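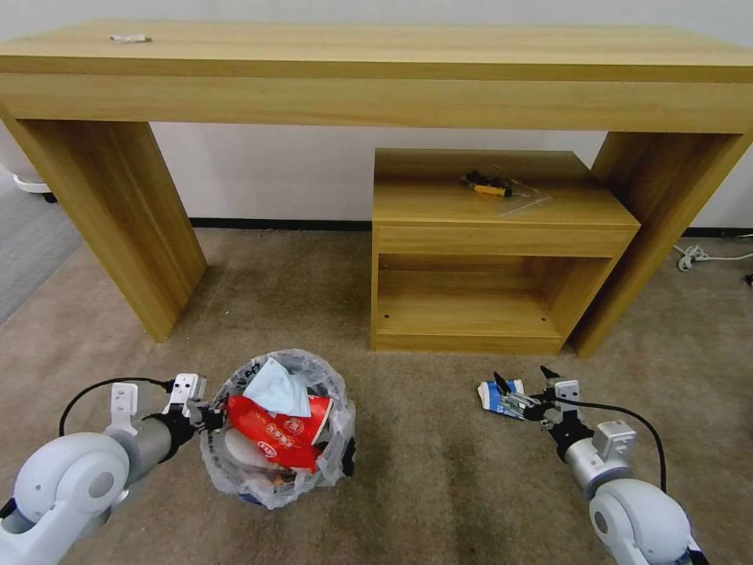
Why do roots grow downward in complete darkness?

Posted by Nia Mathias, 7/8/22

I am preparing a unit on plant growth for an adult evening course. The text we use states that shoots bend toward light, and I understand that part. It does not explain how a root finds its direction in soil, where no light is present. Is the direction fixed by the position of the seed, or does the root respond to something else? A reference to the tissue involved would be appreciated.

Grurkis

The response is called gravitropism. The tip of the root is covered by the root cap, and in the center of the cap are cells containing heavy starch grains known as statoliths. These grains settle on the lower side of each cell. When a root is turned on its side, the grains shift, and the growth substance auxin collects along the lower side of the root.
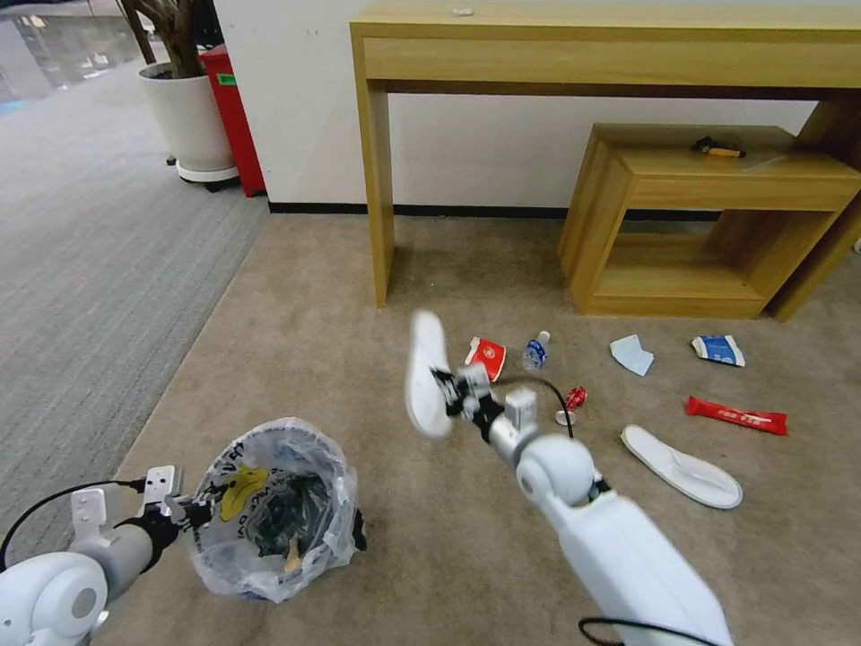 In roots, a raised level of auxin slows the lengthening of cells. The upper side therefore grows faster than the lower side, and the tip bends down. In shoots the same substance speeds lengthening, so the stem turns up. The position of the seed does not fix the direction. A bean planted upside down will still send its root downward.

Vuda

Water. Roots go where the water is.

Tello

The reply above is partly correct. Roots can bend toward moisture (hydrotropism), but gravity is usually the stronger signal in evenly damp soil. Please note also that side roots often grow outward at an angle before turning down, so students should observe the main root.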